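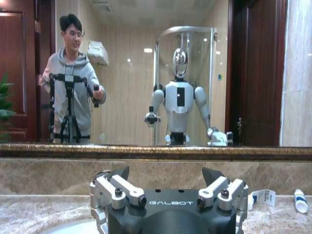

Marble splashback, hard water and toothpaste marks

rewi_stone
Fulville. Bathroom vanity top and matching splashback, beige and brown marble, fitted in August. White basin sunk into the top, large gilt-framed mirror above. Two dull patches have appeared on the right of the basin where the toothpaste gets left. Limescale or etching? I have been wiping down with diluted vinegar.

Mirnham60
Stop using the vinegar. Marble is calcium carbonate and any acid will dissolve the polish. Run a fingernail over the patch. If it feels raised, it is scale. If it is flush and only shows in raking light, it is etched.

rewi_stone
Flush. Shows only with the side light on.

Adelino Guerreiro
Etched, then. Polishing powder and a damp felt pad, 5 minutes per patch at low speed, rinse, repeat. Akico do a small tub that will cover both patches many times over. Reseal afterwards.

Mirnham60
Disagree on the sealer. An impregnator slows staining. It does nothing against acid, so resealing will not stop this happening again.

Adelino Guerreiro
I didn't say it would. The pad work opens the surface and toothpaste with dye in it can stain. Different problem.

basin_470
Toothpaste is a mild abrasive and mostly not acidic. I would blame the vinegar for both patches. Keep the tube in a beaker anyway.

rewi_stone
Noted. Does the gilt moulding along the bottom of the mirror need masking?

Mirnham60
Yes. Low-tack tape, and keep the slurry off it. Gilt finishes rub through quickly. Don't spray the glass directly either, spray the cloth.

rewi_stone
Tub ordered. Will start with the smaller patch.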